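4.2 Sorting and clearing small items at the shared table

The second part of the study looked at how loose items are put away at the end of a working session in rooms used by more than one group. The survey at Laltside and Bovach had already shown that most of the time lost at changeover went on small objects left on table surfaces, and that larger items were seldom a problem. Of the 3,568 changeovers entered in the room logs, 637 were marked as late. In the greater part of these, the reason written down was that the table had not been cleared.

It was therefore decided to study clearing in its simplest form. Foam blocks were chosen as the items to be put away. They are light, do not roll, and make little noise when dropped, and they could be left in the same positions at the start of each trial without marking the surface. The container was an open plastic bin kept on the table itself. In the earlier work by Lindqvist the container had stood on the floor, and the results were hard to read, as the reach to the floor took longer than the sorting. Keeping the bin on the table removed this difficulty – though it also took up space that would otherwise have been free for the blocks.

The layout used for the short trials is given in Figure 3. Three blocks were used in each, placed at differing distances from the bin. The longer trials used 16 blocks and are reported in Section 4.3.

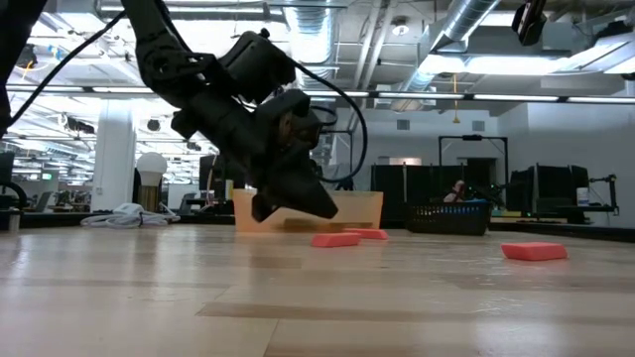
Figure 3. Short-trial layout, with three red-orange foam blocks on the wooden table and the orange bin behind them.

2 Comments 11 Shares

Two points about the layout should be noted. First, the blocks were not set out in a row. Trials in an earlier round had used even spacing, and the order in which blocks were put away was then almost always from one end to the other. With uneven spacing the order varied more, and the block lying on its own was more often left until last. The same habit was recorded in the rooms themselves during the September visits, where single items lying away from the main group were the ones most often found on the table by the next users.

Secondly, the colour of the bin was close to that of the blocks. This was a matter of supply at first, as bins of one colour had been bought for all the rooms. It was kept because the Prokside guidance on shared storage advises that a container should match its contents where possible. The present results give only weak support to that advice. Matching colours appeared to help people new to the room, while regular users did no better with them than with plain bins.

The surface of the table also had some bearing on the work. A glossy top reflects the ceiling lights, and bright patches of this kind were mentioned in the written comments as tiring over a long session. No change was made during the trials, so that all results would be open to fair comparison. A cloth cover was tried afterwards in one room at Bovach and was well received, but the blocks slid less easily on it and the figures have been left out of the main tables.

A trial was treated as complete when every block was inside the bin. Blocks resting on the rim were recorded separately and are listed in the appendix. The effect of bin height on these cases is taken up in the next section.

This site uses cookies to improve your reading experience. Accept | Manage settings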